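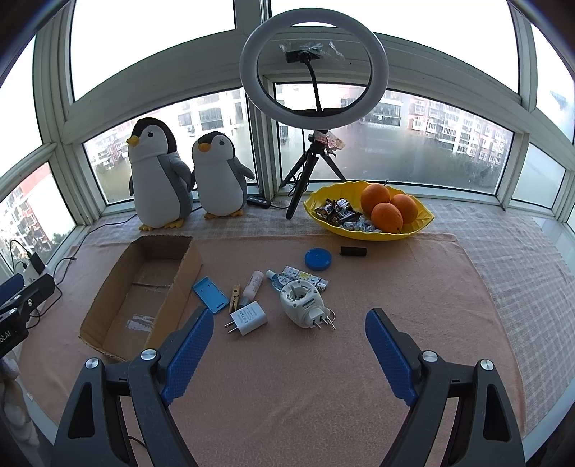
The bit that failed cost less than my lunch. I've told that story to anyone who'll listen since I got back from Plorkmont, mostly because I spent three days convinced it was something much grander.

I'd gone up to write about tidying. Woser, the outfit I was visiting, wants robots that can clear a surface in an ordinary home, the sort of surface we've all got, where keys and chargers and sweets wash up and stay there. To teach them, people pick things up by hand using a gripper with two jaws, a camera watches, and the robot learns from the recordings. I had a go myself. It's a bit like eating peas with barbecue tongs, and I loved it!

My first morning was all small stuff on a towel — a clothespin, a little tube of cream with a pink cap, a charger plug, a bunch of keys — with an empty cardboard box to put it in. Oranges and wrapped sweets in a yellow bowl at the back, two penguins looking on from the window. The penguins were not part of the task, though I'd have given them a job.

We did 36 goes before lunch, and everyone was pleased with us. Then the numbers came back and they were rubbish.

What the team looks at is how far apart the jaws are at every moment. When you close on a clothespin, the figure should settle at the width of a clothespin. Ours did that to begin with. Later in the morning it was claiming the jaws were shut when they plainly had something between them, and by the end it reckoned I'd been picking up tubes of cream by pinching thin air. A robot that learned from that would squeeze far too hard, or give up and wave at the keys.

Cue a lot of theories. Mine was the windows (misty glass, white sky, surely the camera was struggling?) and I was rather proud of it. Someone else blamed the towel. We swapped the towel. We pulled the blinds in another room and tried again, and got the same creeping error, only with worse light and grumpier people.

The answer was a screw. One of the pivots on the jaws had backed out by less than a turn, which let that jaw lean a touch each time it closed. You couldn't see it and you could barely feel it. The software took the lean as the jaw closing further, and the error grew as the screw worked looser. A dab of thread lock should have gone on it at assembly and hadn't.

Finding it took four people and a very long evening. Working out how much had been spoiled took longer. The same gripper had been used at a second site, a flat they call Drakard after the street, and of the 435 recordings made with it that fortnight they decided they could trust 362. The rest went in the bin. I asked if they couldn't just correct the sums and got a look I remember from school maths.

There was a nastier side to it as well. The robot arm that runs on what it's been taught, known in the building as Zheng, has a limit on how hard it may squeeze, and that limit relies on the same kind of width reading. If its own screw worked loose, it could think it had let go of something it hadn't. With an orange that means juice on the towel. With a finger I'd rather not find out. So the arm now stops dead if the width and the motor effort disagree, and somebody checks every pivot with a torque driver before the day starts.

I did the check myself on my last morning, all of them, tongue between my teeth. Every one was tight. Then I dropped the driver behind the radiator and held everybody up until they'd fished it out with a coat hanger.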